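Mernano Formalwear Access Project
Progress report to the Mohammadi Fund, second reporting period

The project lends wedding and formal attire to couples in Vuvcombe who could not otherwise afford it. During this period 103 fittings were completed and 69 garments were loaned, including bridal gowns, suits and attendants' dresses. Four gowns were retired after inspection and will be used for spare lace and buttons.

Alterations remain the main source of delay. Alar, our contracted tailoring firm, has agreed to collect garments every Monday — the previous arrangement depended on staff delivering them by car. Turnaround is expected to improve once the new schedule is in place.

Demand for larger sizes continues to exceed what we hold. We request approval to move unspent funds from the printing line to garment purchases. 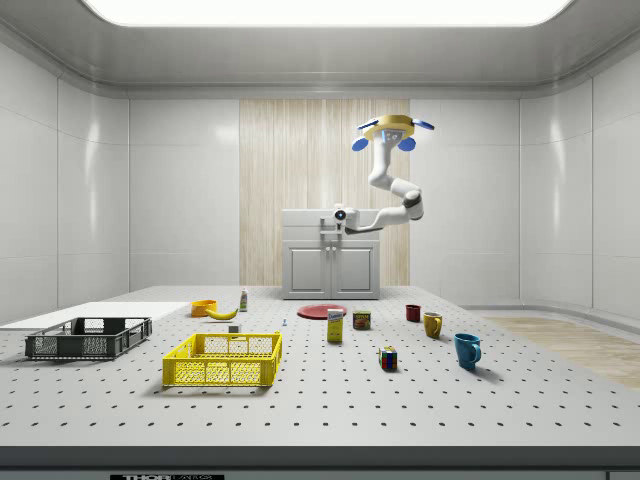
Two items from the work plan are outstanding. The online booking form has been drafted but not tested, and the cleaning contract is due for renewal in April. Revised quotes for cleaning will be sent with the next financial statement.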